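Equipment Planning for Small Automation Projects
Session 6 notes: what the quote leaves out
Updated November 7, 2023

Okay, so last session we got as far as picking an arm, and most of you went straight for the price on the first page of the quote. Fair enough, I did the same thing on my first go. These notes cover the part I rushed through at the end of class, plus the bits a few of you asked me to write down properly.

Start with the job, please. I want one sentence at the top of your plan that says what gets picked up, where it goes and how often. If you can't write that sentence you aren't ready to ask anyone for a quote. For the Leka project ours was "lift a small boxed part off a table, turn it, hand it on, all day." Everything we bought came out of that line, and the two things we bought that didn't come out of it are still in a cupboard.

One arm or two?

Two arms cost a good deal more than double one arm, and this catches people every year. You pay for the second arm and gripper, sure, but also for a stiffer base, a bigger power supply, more cable and a lot more set-up time (the two have to agree on where the table is!). Long, light things are where the second arm starts to earn its keep. If your part is short and chunky, price a single arm with a decent fixture first and see how far that gets you.

Grippers and fingers

Budget the fingers as a consumable. I mean it - they wear, they get bent, somebody swaps them and loses the screws. On Leka we allowed for 5 spare sets and I'd do the same again. Ask the supplier how long spares take to arrive as well as what they cost. Funditz quoted us a lovely price and then a wait that ran well into March.

Cables

My favourite boring topic. Cables on a moving arm need slack, and slack needs somewhere to go. Too tight and you'll pull a connector, too loose and it'll catch on the arm. Our cable and clip line came to $557, which looked silly on the spreadsheet until we had to redo one arm. Put in a line for cable, a line for clips and ties, and a line for the labour to run it all twice.
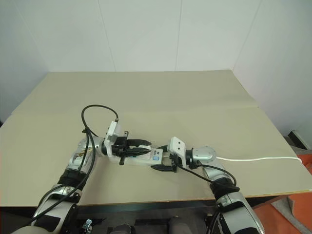

Then there's the table, which everyone forgets. Colour and finish matter if you're using cameras, so go matte and go plain. Shiny tops throw glare and you'll lose days chasing it. Measure the reach of the arms on paper before you order the top, and leave room to walk past the ends. Also think about what sits at the edges of the work area, because stray gear creeps in there over a term and you do want some floor left to stand on.

Set-up and training hours

Rainer's package included 68 hours of set-up support and I thought that was padding. We used the lot. Devota came in cheaper with no hours at all, and you bought them as you went. Neither way is wrong, but you can't compare the two quotes until you've put the same number of hours into both. Do that on your own sheet and keep your workings.

For your draft plan

Bring the job sentence, one quote with every line filled in, and your own guess at year two running costs. Show spares, cable, table and hours as separate lines, don't lump them into "other". If a number is a guess, write "guess" beside it and I won't mark you down for that. I will mark you down for a blank.

Two pages is plenty. Shipping and tax go on the second one, and we'll start with those next session.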